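4.2 Who ends up waiting for the money

I had planned to spend this section on the size of the unpaid bills. That plan lasted until I got into the ledgers. In both towns the totals are fairly dull, and if you only looked at totals you would think Gruslow and Donthorpe had the same late payment problem. They don't. The difference is in who sits at the end of the line, and I needed a long time with the invoices (and a lot of coffee) before I could see it.

Quick reminder of the setup from Section 3. I sent the questionnaire to 850 firms across the two towns, and I also got full invoice records from 14 of them, seven in each town. The questionnaire tells me what owners say happened. The records tell me when the money landed. Where the two disagree I go with the records, with one exception that I get to in 4.4.

In Gruslow, a big buyer pays late and the pain gets spread out. The contractor waits a bit, then makes the supplier wait a bit, and the supplier leans on the bank. It isn't pretty, but each firm takes a slice. In Donthorpe the contractors mostly pay their own suppliers on time no matter what, and carry the whole gap themselves. I asked why and got a lot of shrugs. My best guess is that the pool of suppliers there is small, and a contractor with a bad name can't get a delivery before the following month. I can't prove that with what I have, so please read it as a guess!

The prompt payment rule, brought in the October before my records start, was supposed to fix this. It says a public buyer owes interest once a bill is 30 days past due. Fine on paper. But the supplier has to claim the interest, on a separate form, from the same office that decides who gets asked to quote next time. You can probably see where that goes. Across all the records I found 17 bills that clearly qualified for interest, and a claim was made on exactly none of them.

I should say something about the credit lines too, mostly since a reader of the first draft (fairly) asked. Firms in both towns had them. In Gruslow they were drawn down early and paid back in bits. In Donthorpe they were hardly touched until the last few weeks before a crunch, and then emptied in one go, by which point the bank was nervous and the rate had gone up. Same product, same branch in some cases, and a very different bill at the end. I had the interest charges down as a control variable to begin with. They should have been an outcome, and I have rerun everything that way.

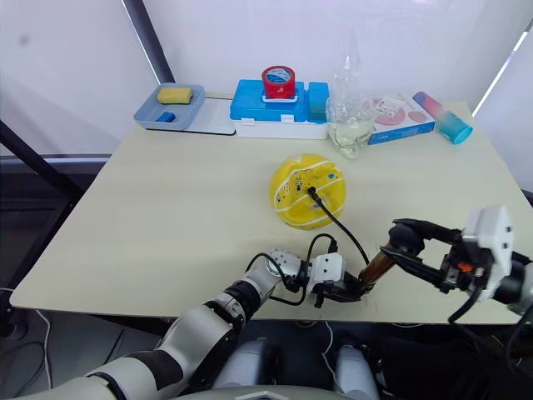
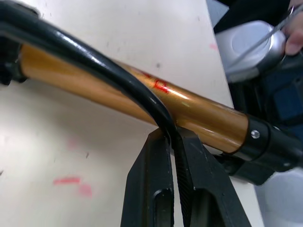
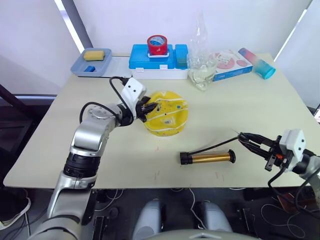
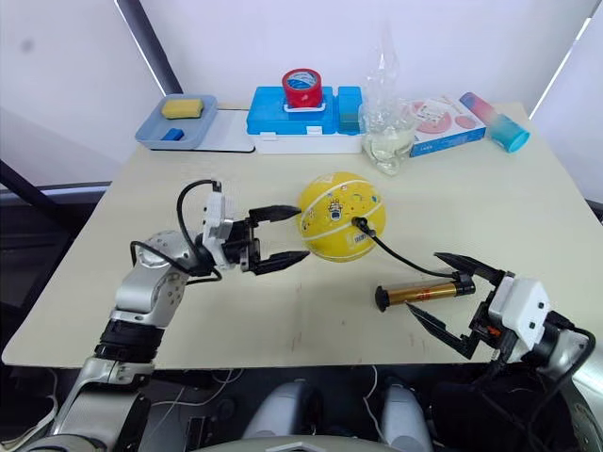
Figure 2. Robot arms over a tabletop (first, third and fourth) and a gripper seen close up (second).

Mancuso read the interest result quite differently and told me so at some length: the missing claims had little to do with fear of losing work, the sums were simply too small to be worth an afternoon of paperwork, and a firm owed real money would file without blinking. I think that's a decent objection, and it made me go back and look at the sizes. Four of the bills would have earned interest worth several days' wages for one worker, so for those I don't buy the paperwork story. For the rest I'm honestly torn, and the text of 4.3 has been softened to match.

There's a wrinkle with Kirusley that I want to flag before moving on. It is the one firm in the Donthorpe group that sells to both towns, and it behaves like a Gruslow firm when it deals with Gruslow buyers and like a Donthorpe firm at home. I love this case. It hints that the habit belongs to the place and the people you trade with, more than to the owner's temper or the firm's cash pile. It is also one firm, so I have kept it out of the main table and run the numbers both with it and without. The gap in average waiting time between the two towns is 13 days with Kirusley left out and a little narrower with it in.

None of this says the rule was a waste. Bills issued after the change were paid faster in both towns, and the records of every firm but one show it. What I can't do is split the effect of the rule from the new billing software that the Gruslow purchasing office picked up that same winter, and I have tried three ways. The least bad of them is in the next section.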